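How a Tree Becomes a Table

Wood is one of the oldest building materials people have. It is strong, it is light enough to carry, and it can be cut with simple tools. Look around your home or classroom and you will probably find plenty of it.

What is wood made of?

A tree trunk is full of tiny tubes. They run up and down the trunk, a bit like a bundle of drinking straws. Some of them carry water from the roots to the leaves. The walls of the tubes are made of a tough material called cellulose, and a kind of natural glue called lignin holds everything together.

Every year the tree adds a new layer just under its bark. Wood that grows in spring is usually paler. Wood that grows in late summer is darker and harder. One pale band and one dark band make a growth ring. A tree that is 200 years old has 200 rings.

What is grain?

When a log is sawed into planks, the saw cuts through the rings. They show up on the plank as lines, stripes and swirls. This pattern is called the grain. No two planks have exactly the same one.
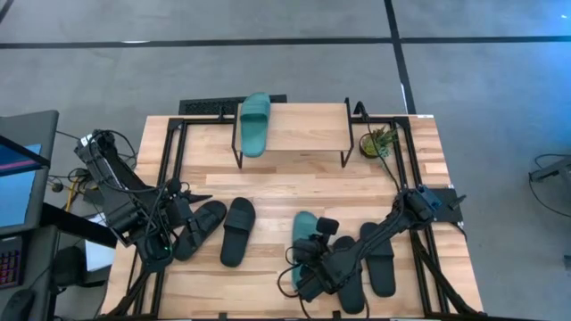 Grain and darker streaks on a wooden tabletop.

Why do planks bend?

Fresh wood holds a lot of water. As it dries, it shrinks, and it shrinks more across the grain than along it. A wide plank can curl up at the sides – woodworkers call this cupping. To stop it, sawmills dry the planks slowly before anyone builds with them. Some planks are stacked outdoors for months. Others go into a kiln, a large warm room with fans.

Many tabletops are made from narrow strips glued side by side. Each strip pulls only a little, so the whole top stays flatter than one wide board would.

Try it yourself

Find a piece of bare scrap wood and ask an adult if you can use it. Rub your finger along the grain, then across it. Which way feels smoother? Now put one drop of water on the wood and wait 2 minutes. Look at the shape of the wet spot. Is it longer in one direction?

Words to know

Cellulose – the tough material in plant walls
Grain – the pattern of lines in cut wood
Kiln – a heated room for drying wood

Written by Pallavi Katiyar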